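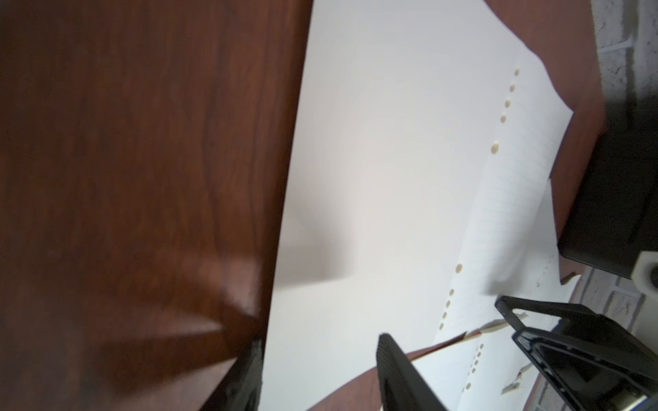 Today I want to write about a fault that took us 15 days to understand. I work on the paper handling cell at Karora, in our Clullwood workshop.

The job is simple to say: the arm picks up one sheet and puts it on the pile. In February it started to close its fingers much too hard, but only sometimes. Run 3167 was the first one where we noticed it in the log.

Hubert Mayrhofer thought it was the motor. I thought it was my code. We changed the motor, and we lost 2 days. The fault came back the same evening.

Then Craig Menzies asked why the force value was old. He was right. When the network was busy, the controller kept the last reading for 200 milliseconds and said nothing. So the fingers continued to push.

With paper this is only annoying. But I had my hand near that gripper many times to straighten a sheet, and I did not press the stop button first. I am not proud of this.

Now an old reading stops the arm at once - no warning, just stop. It stops too often, and Hubert complains. I will look at the network cable next.

If you use the Kinnear controller, please check what yours does when the reading is late.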